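Open mic returns to the Tadport hall in April
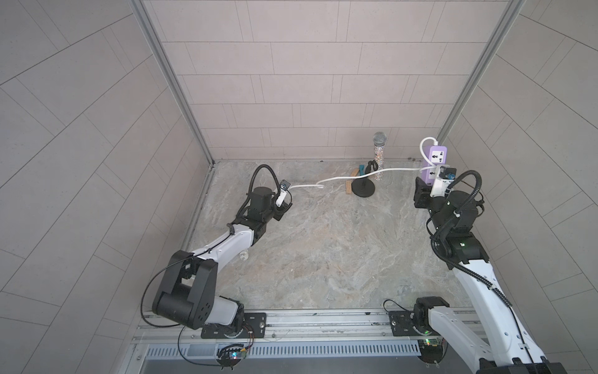
After two winters off, the Tadport open mic is coming back. The first night is April 9, with doors at 6:30 and the first performer on at 7. Entry is by gold coin at the door and the kitchen will be selling soup, rolls and tea until the interval.

Sign-up works differently this year. Instead of the clipboard on the night, names go to Aurel Ursu beforehand, either by email or on the sheet at the library counter. Each act gets two songs or nine minutes, whichever is shorter. Poets and storytellers get the same nine minutes. Aurel will put the running order on the hall door the afternoon before, and swaps can be sorted out between performers.

The hall licence allows 117 people including performers, so come early if you want a chair near the front. Under-18s are welcome with an adult. Amplified music has to finish by 10 under the neighbourhood noise rules, and we intend to stick to that.

Clive Horrocks is on sound again. He asks that guitarists bring their own leads and tune before they come up. Anyone using backing tracks should get them to him by the day before. The piano was tuned in February but the sustain pedal still squeaks.

Last season's nights raised $3972 towards the new stage curtains. These have been ordered in dark green and should be hung before the second night.

Gilang Sembiring is looking for two people to help stack chairs afterwards. See him at the door.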